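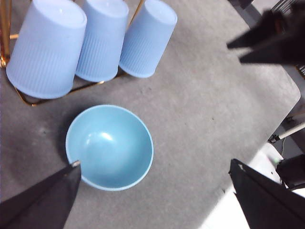

Drinkware and small storage, Storton unit, kitchen corner. Inspected August 11, 2020 by Haruna Amano. Cups are to be stored inverted on a rack, clear of the work surface where the rack allows it. The three blue ribbed cups are upside down on the gold wire rack, which meets the standard; the light blue bowl is upright and empty beside them, and bowls left out are to be turned over or shelved.

1. Cups inverted: PASS
2. Bowls inverted or shelved: FAIL
Comment: correct at end of shift.
3. Rack joints and rod ends free of burrs: PASS
Comment: checked by hand with a cotton cloth. No snags.
4. Rack load label (Kurkitz, item 1148): MISSING
Comment: replacement requested from Dabbas.

Floor and freestanding metal furniture. The walkway between furniture and wall must be kept at 60 inches. Carpet edges are checked for lifting, and metal bases for rocking under hand pressure.

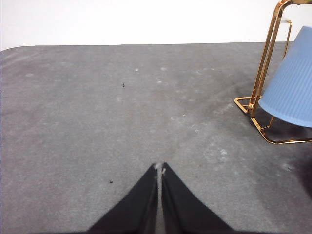

5. Base level, no rocking: PASS
6. Carpet edge secured at wall: RECHECK
Comment: press down along full length. If it lifts, enter under work order 1597.
7. Walkway clearance: PASS
8. Finish on metal tubing, no flaking: PASS
Comment: do not use abrasive pads.

Open items: 2, 4, 6. Return the signed copy to Edgardo Marquez.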